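Kapitel 3
Abnahme von Faltzellen: Regeln, Normen, gute Praxis

Lernziele: Endlage und Ausgangslage sauber unterscheiden. Abnahmekriterien schreiben, die ein Dritter prüfen kann. Wissen, wo ISO 10218 aufhört und die Hausregel anfängt.

Vorab, in Kürze. Wer einen Roboter Wäsche falten lässt, hat zwei Baustellen. Erstens Sicherheit: Risikobeurteilung nach ISO 12100, Schutzraum, Nothalt, Betriebsarten. Dazu Kapitel 2. Zweitens das Ergebnis. Dafür schreibt in der Praxis meist der Betreiber selbst die Regeln, und meistens zu spät.

Beispiel Kuvex, Linie Natico. 3.414 Faltvorgänge im Protokoll, davon ein guter Teil nicht verwertbar. Grund: im Lastenheft stand »ordentlich gefaltet«. Mehr nicht. Hanane Kamel hat die Prüfvorschrift danach neu aufgesetzt, Fassung vom 2. Februar 2022. Seitdem gilt: jeder Zustand wird beschrieben, bevor er bewertet wird. Lage der Beine, Lage des Bundes, Kanten. Erst dann i.O. oder n.i.O.

Schwierig sind Hosen mit Gummibund. Der Bund zieht sich zusammen, trägt auf, und die Kante ist nie ganz gerade. Eine Toleranz in Millimetern, am glatten Hemd ermittelt, taugt hier nichts. Also eigene Warengruppe anlegen, eigene Grenzmuster.

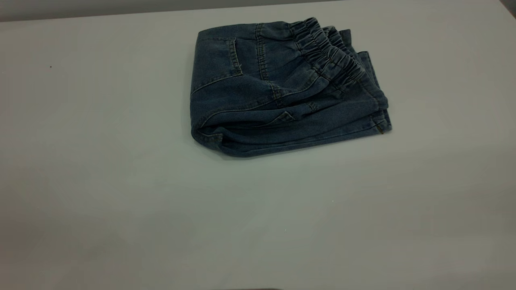
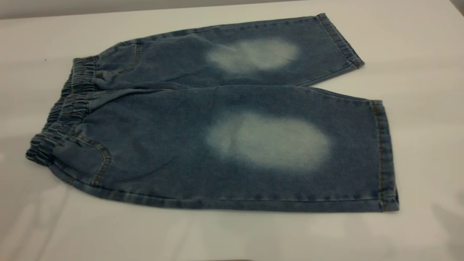

Abb. 3.1 Jeanshose mit Gummibund. Erstes Bild: zum Paket gefaltet. Zweites Bild: längs gefaltet, Beine übereinander.

Für beide Zustände braucht es ein eigenes Merkmalsblatt. Beim Paket zählen Umriss und Kantenversatz, dazu die Höhe über dem Tisch. Bei der längs gefalteten Hose die Deckung der Beine, vorallem am Saum. Dort laufen sie gern auseinander. Waschungen und Ziernähte nicht als Messkante nehmen! Die Bildverarbeitung tut das sonst von allein.

Mindestregeln, gelten für alle Übungen im Kapitel:
– Kriterium vor dem Versuch festlegen, nicht danach.
– Tisch vor jeder Serie abwischen, Sichtprüfung.
– Handeingriff immer protokolieren, auch den kleinen. Ein zurechtgezupfter Bund zählt als Eingriff.
– Grenzmuster auf Papier und am Stück, von zwei Personen freigegeben.
– Änderung am Greifer oder Programm: Risikobeurteilung prüfen, Abnahme wiederholen.

Abschnitt 3.1 beginnt mit dem Merkmalsblatt von Stirnar, 8 Felder, Vordruck im Anhang.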